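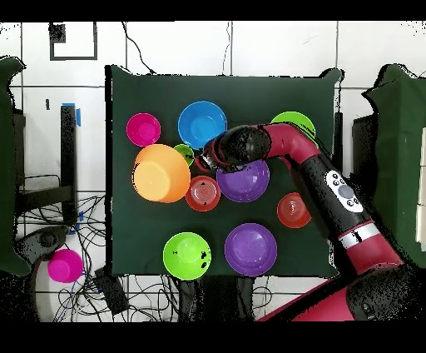
Grill thermometer placement, second attempt
February 21, 2018

The lid thermometer on my grill reads low. I have suspected this since last May, when a tray of chicken thighs came off darker than the dial could account for, and I finally took the time to measure it. What follows is what I did, what I got, and what I changed.

The grill is a two-burner propane unit. The dial is the one it shipped with, threaded through the lid near the front. For comparison I used a Vokodeo two-channel probe thermometer. Before starting I checked both probes in ice water and in boiling water. They agreed with each other to within one degree Fahrenheit at both ends, so I stopped worrying about them.

Setup

One probe went on a clip at grate level, dead center. The other went on the same grate over the left burner, four inches from the side wall. Lid closed, both burners on medium, no food. I logged a reading from each probe and from the dial once a minute until the dial held steady, then for another 12 minutes.

Wind matters more than I expected. My first run was thrown out because the gusts were coming straight at the rear vent and the left probe wandered all over the place. For the second run I turned the grill so the vent faced the garage wall, with plenty of clearance, and the readings settled.

Results

With the dial at 300, the center probe was 63 degrees higher. The left probe was higher again, but it drifted enough that I don't want to put a number on it. At lower settings the gap narrowed. At the highest setting I didn't trust the probe cable insulation and quit early.

The direction of the error surprised me, as most complaints I had read were about dials running hot. Diễm Tôn, who has the same grill, repeated the test at her place and also found the dial low, by a smaller amount. Her dial sits slightly higher in the lid than mine. I pulled mine out and found a layer of baked grease on the stem. Cleaning it with a stiff brush and dish soap recovered a little less than half the difference. The rest is probably location. The stem is short, and it sits in the draft from the front gap of the lid. 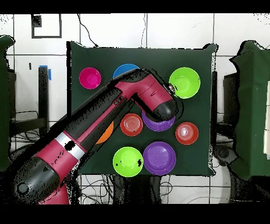

Cooking test

Numbers with no food on the grate are only so useful, so I ran a batch of thighs. Same rub as last year: salt, brown sugar, garlic powder and a coarse black pepper sold as Tiêu. Total weight of the rub was 124 grams, of which I used about two thirds. I mixed it in one bowl and kept a second for the raw chicken, a third for the scraps. Small bowls nest badly when they have rub stuck to them, so they get rinsed before stacking. 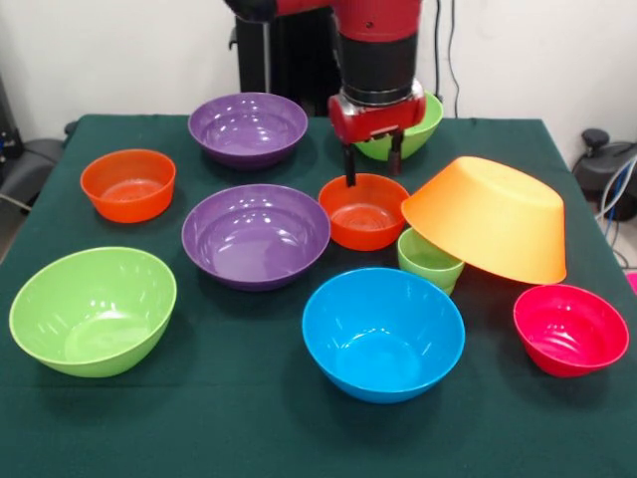
Plastic bowls on the green cloth.

I set the burners by the center probe and ignored the dial. The thighs came off evenly browned, and the sugar in the rub did not scorch. The ones over the left burner were done first, which fits the log. I rotated them once, halfway through. Next time I would rotate twice.

Changes made

The dial stays in, cleaned, with a strip of masking tape next to it listing the corrected readings for low and medium. The tape will not survive the season. Phúc Phí suggested a longer-stem replacement from Flullell, and I have one on order. It needs a slightly larger hole, so I will have to open up the lid with a step drill and see whether the enamel chips.

I also moved the probe cable. It used to go under the lid lip, where it got pinched - there is a visible flat spot in the braid. It now goes in through the rear vent.

A few people in the Grillgate comments asked for the raw log. It is a text file with one line per minute and no headers. Columns are minute, dial, center, left. I still need to strip out the bad first run, and then I will put it up.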